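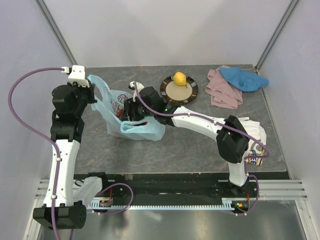

Duluth, Minnesota – Dec 11, 2020

OK, floor grinder thread! I finished the shop floor and I've got concrete dust in places I didn't know could hold dust, and I had such a good time that I'm going to post the whole thing in pieces.

Background for the new people. The shop is an old tire warehouse, 1526 square feet of slab, poured in at least two goes with a cold joint down the middle. Somebody glued tile over the north half and somebody else painted the south half battleship gray.

Paint was peeling, tile was long gone, glue was very much still there. Black, tacky when the heat's on, hard as a hockey puck when it isn't.

Before anybody jumps in: yes, I had the glue tested first. Black adhesive from that era can have asbestos in it, and you do not want to put a grinder on it until you know. Mine came back clean. If yours doesn't, stop there and call an abatement outfit.

I went back and forth on chemical stripper for most of a month. Then Denise Dunmore (she does polished floors for a living, up the shore) told me to quit reading labels and go rent a planetary grinder. Best advice I got all year.

So I called Brornen, the rental yard out past the grain elevators. They had a Pralov walk-behind on the line, the one with three heads, and the vacuum that goes with it. You want them as a pair. Do not let anyone rent you the grinder alone!

The machine is 245 pounds before you hang the weights on it. It goes up a ramp fine with two people and a winch strap. Kieran Dobson came over to be the second person and I owe him several dinners.

Power is the thing I'd tell everyone to check first. This one wanted 240 volts single phase, and the plug was a twist-lock that didn't match the outlet my welder uses. Brornen had an adapter cord behind the counter. I only got it by asking, so ask.

Also ask how long the cord is. I had to move the grinder's cord and the vac hose around the same post maybe a hundred times. I threw both over my shoulder by the end, the way you'd carry a garden hose, and that worked great.

Tooling! My favorite part. The diamonds are little metal blocks (segments) that slide onto the heads, and you pick them by grit AND by bond. Everybody talks grit. The bond is what got me.

Bond is the metal holding the diamonds. Hard concrete wants a soft bond, so the metal wears away and fresh diamond keeps showing up. Soft concrete wants a hard bond, or you'll chew through a set before lunch. It's backwards from what you'd guess and I love it.

How do you know which one you've got? There's a scratch kit, a set of picks with different hardnesses. Murray Tapsell at the counter lent me the yard's kit overnight, no charge. My north half came out medium, the south half noticeably harder. Two pours, two different mixes!

For the glue, regular segments are the wrong call. They heat up, the glue smears, and now you have a skating rink with a black glaze on it. You want PCDs, which are chunky scrapers with a hard diamond face. They shave the stuff off in curls.

PCDs turn one direction only, so look at the arrows before you tighten anything. I put one set on backwards, ran it for ten minutes, and wondered why the floor looked exactly the same.

Glue was off by the end of the first day. I did it cold, heat off and doors cracked. Wool socks. Zero regrets.

Day two was the 40 grit metals over everything. This is the loud, satisfying pass. The paint goes, the top skin goes, and you start to see sand and little bits of stone. Our gravel up here has some really pretty red in it and I did not expect to be so happy about rocks.

Technique, from Denise: walk slow, slower than that, and swing the machine in a shallow arc in front of you. Overlap each lane by half. If you stand still while the heads are turning you'll dig a dish, and you will look at that dish forever. I have one by the side door. It's fine. I put the trash can on it.

She also had me go the length of the room on one pass and across it on the next. You can see the old scratches disappear, so you know when you've covered it. So simple and so helpful.

Then 80, then 120, and that's where I quit. It's a work floor. I drag steel across it. If you want to see your face in it there are resin pads and a lot more passes ahead of you, and I'd cheer you on.

Edges are a separate job. The big machine leaves a strip along every wall that it can't reach, and you get that with a hand grinder, a cup wheel and a dust shroud. On your knees. Rent good kneepads, or buy good kneepads, or borrow Kieran's like I did.

Let's talk dust, seriously for a second. Concrete dust has silica in it and it will hurt your lungs for good. HEPA vac, shroud on anything handheld, a fitted respirator on your face the whole time, and never dry-sweep. I kept mine on while changing vac bags too.

The vac uses one long continuous bag that you pull down, zip-tie in two places and cut between the ties. Sausage links! Full ones are heavy, so don't be a hero and let them fill to the top. Beat the filter clean every time you tie one off, and you'll hear the suction come back.

Cracks: I chased the big one with a crack blade and filled it with a two-part polyurea, let it set proud, then shaved it flush on the next grinding pass. It sets up FAST. Mix it next to the crack, with your knees already in position.

Then densifier. It's a thin liquid, you spray it on, keep the floor wet with it, move it around with a microfiber pad, and it reacts down in the concrete and hardens it. I used the Bhattacharjee lithium kind that Denise likes. Went on like water and left nothing to scrub off.

Eino Lahtinen stopped by while it was drying and said it looked like a floor. From Eino that is a standing ovation.

What it cost: people have been asking in my messages. The grinder and vac for the long weekend rate, the PCDs, the metals, bags, densifier and filler together came to more than $1000. The diamonds were a bigger slice of that than I expected. The yard measures them going out and coming back and charges you by the wear.

That measuring business is worth watching, by the way. Stand there while they put the caliper on, both times. Murray wrote the numbers on my ticket without my asking, and I appreciated it a lot. At another place I've rented from, I got a surprise on the bill.

Returning it: vacuum off the machine, wipe the heads, coil the cord the way it came. Pull the skirt and look under it too. I found a cup of packed dust up in there and a washer that turned out to be one of mine.

Stuff I'd do differently. I'd pull every anchor bolt before the machine shows up. I cut mine flush and still clipped one, and there went a segment. A magnet sweep first would've found it.

I'd also hang plastic over the shelves, all of them, including the ones I told myself were far enough away.

And I'd reserve earlier. Clive Rowbotham wanted the same machine for his brewery floor, and the next opening they could give him was in February. If you have a winter slab project in mind, get on the list now!

A few of you asked about the small Mimo single-head that runs off a regular wall outlet. I've used it once, on a friend's laundry room. Good little machine for a room that size, gets through doorways, easy to load alone. For a whole shop you'd be out there until spring.

Next up is moving the lathe back in, and I want to check level on the slab before I pick a spot for it. There's a slope toward the old drain that I can feel with a rolling stool. I'll post the readings when I have them.

Questions welcome, especially about bonds. Please ask me about bonds.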